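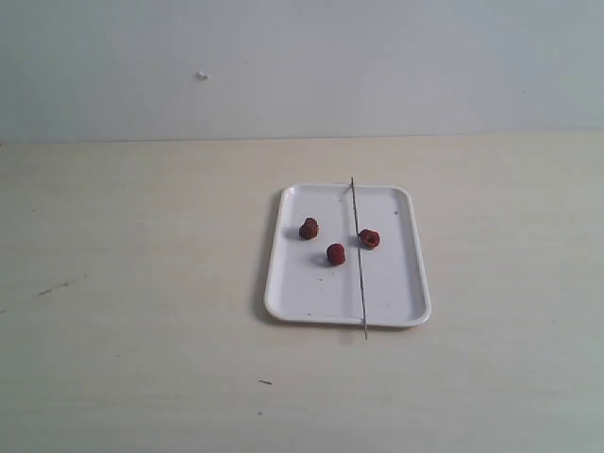

Sonntag, kurz nach neun, der Tee ist schon der zweite und das Radio läuft nebenan ganz leise.

Gestern habe ich also endlich mit dem Sauerteig angefangen, nachdem Rupert mir seit dem Winter damit in den Ohren liegt. Er hat mir ein Glas von seinem Ansatz mitgebracht, in ein Küchentuch gewickelt wie ein Neugeborenes, und dazu zwei Seiten Anleitung in seiner winzigen Schrift, bei der ich immer die Lesebrille UND die Schreibtischlampe brauche. Der Ansatz stammt wohl noch von seiner Tante. Ich habe ihn feierlich entgegengenommen und mich im selben Moment gefragt, was ich eigentlich sage, wenn er mir eingeht.

Gefüttert habe ich ihn mit Roggenmehl und lauwarmem Wasser, und dann bin ich den halben Abend um das Glas herumgeschlichen. Um zehn war noch nichts zu sehen. Um elf auch nicht, und ich bin ein bisschen beleidigt ins Bett gegangen. Heute früh dann aber: bis fast zum Deckel hoch, voller Blasen, und in der ganzen Küche dieser Geruch, ein wenig nach Apfel und ein wenig nach nassem Keller. Ich habe mich gefreut wie ein Kind und Tassanee gleich eine Nachricht geschickt, obwohl sie sonntags lange schläft. Sie hat um Viertel nach acht geantwortet, nur mit einem Herz und der Frage, wann es Brot gibt.

Ja, wann gibt es Brot. Laut Rupert muss der Teig nach dem Kneten noch vier Stunden ruhen, und danach noch einmal im Körbchen, das ich gar nicht habe. Ich nehme die blaue Schüssel von Mama, mit einem bemehlten Leinentuch darin, das wird schon gehen. Sie hat ja früher auch darin gebacken, immer am Samstag, und wir Kinder durften den Rand vom Teig abkratzen und haben hinterher alle Bauchweh gehabt. Komisch, dass mir das jetzt so deutlich wieder einfällt, ich habe bestimmt Jahre nicht daran gedacht. Sie hatte beim Kneten immer die Ärmel bis über die Ellbogen geschoben und den Ehering in die Schürzentasche gesteckt, und einmal war er dann weg, und mein Vater hat auf allen vieren unter dem Herd gesucht. Er war im Brot. Wir haben ihn beim Abendessen gefunden, Gott sei Dank ohne Zahnverlust.

Nachmittags war ich gestern noch mit Nipon am Kanal, die große Runde bis zur Schleuse. Es war windig, aber im März darf es das ja sein, und an der Böschung blüht schon der Huflattich. Er hat erzählt, dass er die Stelle in der Bibliothek bekommt, erst einmal halbtags, und er hat dabei so bescheiden vor sich auf den Weg geschaut, dass ich ihn mitten auf der Brücke gedrückt habe. Wie lange hat er darauf gewartet! Wir haben dann im Café am Bootsverleih ein Stück Mohnkuchen geteilt – der Kuchen war trocken, aber das war uns ganz gleich.

Was noch: Die Rechnung vom Zahnarzt ist gekommen, 284 Euro, da habe ich kurz geschluckt. Ich überweise sie morgen, heute will ich davon nichts wissen. Und ich muss Fongchan zurückrufen, wegen der Stecklinge. Sie hat mir Geranien versprochen und ich ihr dafür von meiner Minze, die schon wieder überall herauskommt, sogar zwischen den Gehwegplatten.

Jetzt piept der Wecker, der Teig will gefaltet werden. Meine Hände kleben seit gestern sowieso, da kommt es auf einmal mehr nicht an. Falls das Brot etwas wird, bringe ich Rupert heute Abend die Hälfte vorbei. Falls nicht, bekommen die Hühner von nebenan etwas ab, und ich schreibe es morgen hier hinein.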